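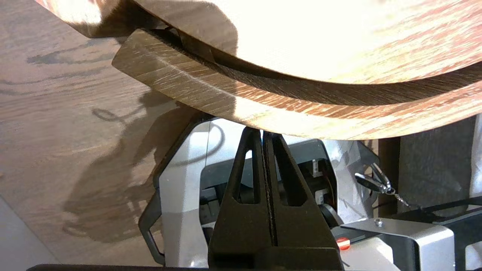

Round table, two-layer edge: glue the gap or leave it?

Woodworking Forum > Furniture Repair > Tables

kerf_and_rabbet
Posted in November, 9:45 pm

Looking for opinions before I put glue where it can't come back out. The piece has a rounded top layer with a second curved band under it, following the same arc. There is a narrow dark gap between the two. It sits on my bench for now.

Top is 45 inches across. It came with a paper label from Sternivico on the underside, no model number. I can slide a business card into the gap for most of the arc, and a second card in one place. It doesn't rattle when I rap on it.

Two questions.

1. Is that gap a failed glue line or was it built that way?
2. The grain on the lower band runs from brownish gray at the left end to a lighter tan with rusty orange streaks toward the right. The top layer has reddish orange streaks too. Same species or two?

planetill
Reply #1

Failed glue line. Seasonal movement opened it. Work thin hide glue or slow epoxy in with a card, clamp with a band clamp, leave it overnight. I have done this on 20 tables or so and none came back.

quartersawn_q
Reply #2

Disagree with #1. If the gap is even along the arc, it was probably designed. A failed joint is usually wide in one place and closed in another. You also expect torn fiber or old glue on the faces. Get a flashlight and a dental mirror in there before doing anything.

If it is designed, the top is meant to move on the band. Glue it solid and you have a wide panel locked to a ring with its own grain direction. Then the top splits.

planetill
Reply #3

He said a second card fits in one place, so it isn't even. And plenty of these are veneered board, which doesn't move enough to matter. First find out if the top is solid.

kerf_and_rabbet
Reply #4

Fair. How do I tell without cutting into it? The rim is rounded over and the streaks seem to carry around, but I can't swear to it.

quartersawn_q
Reply #5

Look at two opposite points on the rim where you should get end grain. Solid wood shows open pores there. Veneer or edge banding shows long grain all the way around, usually with a seam somewhere. Rake the light low. Straight overhead light on a pale top washes the figure out and you'll see nothing.

Also measure the diameter with the grain and across the grain. An old solid top will be narrower across. On a 45 inch top I'd expect a difference you can read on a tape measure. If both numbers match, planetill is probably right about the board.

shellac_flake
Reply #6

On question 2, don't identify species by color. Gray on one end and tan on the other can be one board with uneven sun exposure, or a water mark, or a worn toner. Wipe both parts with mineral spirits and compare while wet. If the gray stays gray, I'd suspect iron stain or weathering under the finish. If it evens out, the finish is just dry.

Oxalic acid takes out iron stain, but only on bare wood, and you have to neutralize after. Not worth it for one end of a lower band.

planetill
Reply #7

Agree on the spirits. Don't agree on leaving the gray. It's the part that sticks out like a lip, so it's the part people see when they sit down.

shellac_flake
Reply #8

People see the top. The rim throws a shadow on the band under any ceiling light.

kerf_and_rabbet
Reply #9

Results.

Diameter with the grain is 45 inches. Across the grain it's 5/16 less. I measured three times. End grain at both of the points quartersawn_q described, pores open, no seam. So the top is solid.

Mirror in the gap: no glue residue that I can find. There is a screw in a slotted hole on the underside, and another one opposite. I had taken them for a later repair.

quartersawn_q
Reply #10

Slotted holes settle it. Leave the gap. Check that the screws are snug and not cranked down, and vacuum the grit out.

planetill
Reply #11

With slots, yes, I withdraw the epoxy. I'd still check the spot where two cards fit. A screw may have backed out there.

kerf_and_rabbet
Reply #12

It had. Half a turn and the second card doesn't go in anymore. I'll finish with Predik oil varnish unless someone objects. I have most of a can left.

shellac_flake
Reply #13

I object mildly. It ambers, and those orange streaks will go very orange. Bautista makes a waterborne that stays clearer. Sand to 100 if you're stripping, then up from there, and test on the underside.

dowel_center
Reply #14

Does the Bautista hold up to hot mugs? I had white rings on mine inside of a month.

shellac_flake
Reply #15

How long did you let it cure? The can says dry in two hours, but that's dry to touch. I keep everything off it for three weeks.

dowel_center
Reply #16

Five days. OK.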